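Home | News | Trade | Interviews | Contact

Last updated: 29/05/2024

Ground spice and the question of shelf life

The technical manager at Hamex has spent most of her working life on ground spices, and she would prefer that people bought less of them. Her department tests incoming lots for the packing plant at Drorneck, which handles powders in retail and catering sizes. We spoke to her after the April intake.

She began with volatile oil, the measure the trade uses for strength. "A whole seed holds its oil in cells. Once you mill it you have opened most of those cells, and the loss starts at the mill," she said. "Packing slows it down. Nothing in the pack puts it back."

Hamex keeps retained samples of every lot, and the store at Drorneck currently holds 2,266 of them. Each is a sealed pouch kept in the dark at a fixed temperature. A second set is kept in ordinary jars on open shelving, opened and closed on a schedule meant to copy a household kitchen. The difference between the two sets is what sets the date on the label.

"With cumin the open set falls away quickly and then levels off. Turmeric keeps its colour well if it is out of the light, and people take the colour as a sign that the flavour is still there. The two are only loosely connected."
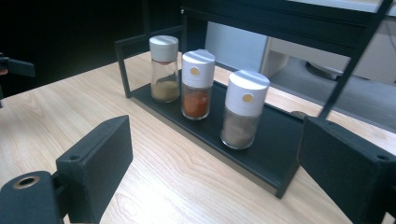
She is also particular about headspace, the volume of air above the powder. A full jar has very little oxygen to work with. One that has been used down to the last few spoonfuls has a great deal, and it is renewed each time the cap comes off. "The end of a jar ages faster than the beginning. We see it in every series we run. I would sell smaller packs if the shops would take them."

The shops are reluctant on grounds of cost, as glass and caps make up a large share of the price of a small unit. Hamex ran a trial with Kikov, its closure supplier, on a lined cap that seals more tightly on re-closing. The test rig opened and closed each cap 600 times. The liner held, but powder collected in the thread and the torque readings drifted after that. The work has been paused while Kikov changes the thread profile.

Moisture is the other concern. Her advice is to measure spice out with a dry spoon and to keep the jar away from the pan – steam enters the neck and the powder cakes from the top. Caking alone is harmless, she said, though it makes dosing uneven and is the commonest cause of complaint.

Milling has changed more than packing. The Aoun mill, installed to replace an older hammer mill, is cooled and runs at 2,000 kilos a shift. Its outlet temperature is held below 30 degrees. "We used to lose a good part of the top notes as heat. You could smell it across the yard, and visitors liked that. It was product going out of the building."

Asked what she keeps at home, she listed whole coriander, whole cumin, peppercorns and a hand grinder. Paprika and turmeric she buys ground, in the smallest size available, and writes the opening date on the base in pencil.

Home | News | Trade | Interviews | Contact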